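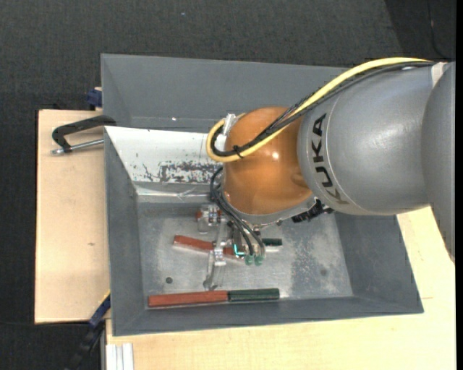
From: Cornel Ardeleanu
To: shop-automation list
Date: 10/2/20
Subject: Re: Bin picking cell, what to budget besides the arm

Karla,

Answers below, going by what we spent on our first cell and what I have priced for the second.

Karla Ochoa wrote:
> We have approval to plan one bin picking cell for next year. The arm
> is covered, we are taking over a used one from the Skesuvgate plant.
> My manager wants a single number for everything else and I don't
> have one. What did you forget the first time? Also, did you buy the
> bin and stand or make them? Eto quoted us for a welded stand and it
> seems like a lot for a table.
>
> Karla

We forgot the fingers. We bought one set and assumed it would last. Budget for three sets at the start, plus blank stock if you can cut your own. Sithole charges us $158 a set, and the lead time is worse than the price. Ours was nine working days in June.

Second is hoses, fittings and cable. Everything that runs down to the tool bends whenever the wrist moves, so I treat it as a consumable. I put $445 a year on that line. Ties and clips come out of the same money.

On the stand, I would wait. Clamp a bin to a wooden top and run it that way until the position stops changing. We moved ours five times before we settled, and a welded stand would have been wrong four times. Clamps are cheap and you will use them again. Once you know the height and the reach, go back to Eto.

The bin can be a stock item. Pick one with sloping sides if your parts are long, because a bar lying tight against a straight wall is hard to get a finger behind. The floor will get scratched up. If you plan to use a camera, ask the vendor to test on a worn bin as well as a new one.

For the used arm, get the controller inspected before you sign. Prokomov did ours for $1,836 including travel. Ask which software options are licensed on it – that part does not always come across with the hardware.

Last, keep $500 for sample parts that you are allowed to ruin. Production will not want to lend you good ones.

I can send the spreadsheet off list. Guarding is on a separate tab and depends on your floor plan, so don't copy my figure.

Cornel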